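Label tape failing on freezer bins and pantry totes

Posted in: Storage and Labeling
23 replies, 3000 views (first page shown)

hlund
I relabeled the whole basement shelving and the chest freezer in September with laminated tape from a Nodard handheld, 12 mm black on white. The shelf edges are fine. The polypropylene totes are not: of the labels on textured lids, most have lifted at both ends. The freezer baskets are worse. I cleaned everything with dish soap and let it dry overnight before sticking anything down.

Is this the tape, the plastic, or me? I would like to fix it once and stop reprinting.
Halldóra

mbolt_herman
Mostly the plastic. Polypropylene and polyethylene have low surface energy and standard acrylic adhesive doesn't wet out on them. Dish soap also leaves a film unless you rinse well. Wipe with isopropyl, let it flash off, apply at room temperature, press hard with a spoon handle, and leave it alone for a day before it goes anywhere cold.

Also round the corners. Square corners are where the lift starts.

ekua_b
Agree on the alcohol, disagree that it solves textured lids. On a pebbled surface the adhesive only touches the high points. You need either extra-strength tape with a thicker adhesive layer or a different place for the label. The smooth panel on the short end of most totes is usually good enough, and you can read it when they are stacked.

LBolger
I gave up on adhesive for anything that moves. Hang tags on a zip tie through the handle hole. The tag can be swapped when the contents change, which on seasonal totes is twice a year.

mbolt_herman
Hang tags catch on the next tote when you slide one out. I tried them on a garage rack and had torn off several by spring.

LBolger
Then the tie is too long. Cinch it so the tag lies flat.

ekua_b
Or use a stick-on card pocket. Same adhesive problem as the original post, but the contact area is much larger and you only apply it once. I have the Haltska ones, clear, landscape, open at the top. Put them on the smooth end panel and they hold.
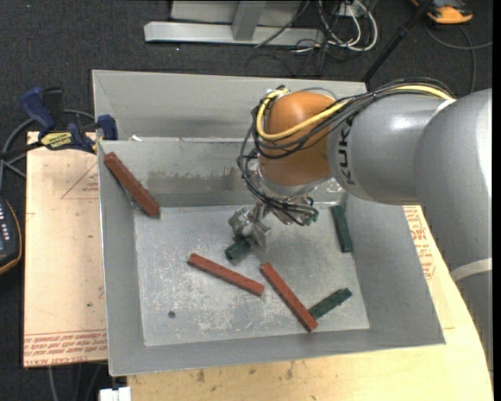
The inserts are plain card stock cut to size. I write the category in marker on the front and keep the itemized list on the back, so the lid stays shut unless I need something. If you want them printed, set up one page with ten inserts and reprint single ones as needed.

hlund
Thanks. The short ends on mine are smooth, so that's possible. What about the freezer? The baskets are coated wire and there is no flat area to speak of. The labels were wrapped around the top rail.

mbolt_herman
Wrapping a laminated tape around a thin rail is asking it to spring back. The laminate is stiff. Use flexible tape, the kind sold for cables, and overlap the end onto itself by at least the width of the tape so that it bonds to its own face.

mikkel_hj
I have had no luck with any tape in a chest freezer. Mine go on a list taped to the outside of the lid, basket positions numbered left to right. Nothing inside is labeled except the food. Two years, no reprints.

LBolger
That only works if everyone puts the baskets back in the same order.

mikkel_hj
They only fit one way in mine. Fair point if yours are all the same size.

hlund
Mine are all the same size.

mbolt_herman
Flexible tape then. Defrost, dry the rail fully, apply warm.

ekua_b
For the removal side: the old adhesive comes off polypropylene with a hair dryer on low and a plastic scraper. Citrus remover works but you have to wash it off and then do the alcohol step, or the new label will fail faster than the first.

hlund
Update. Pockets are on the totes, alcohol wipe first, smooth end. I warmed one lid and put extra-strength tape on the texture as a comparison – one corner is already up after ten days. The pockets are all flat. Flexible tape on the freezer rails is holding so far, but I only did two baskets and will wait before doing the rest.

LBolger
Would still like to see hang tags get a proper trial.

hlund
I have one tote with a split end panel that won't take a pocket. It can have a tag. Will post when the holiday boxes come out.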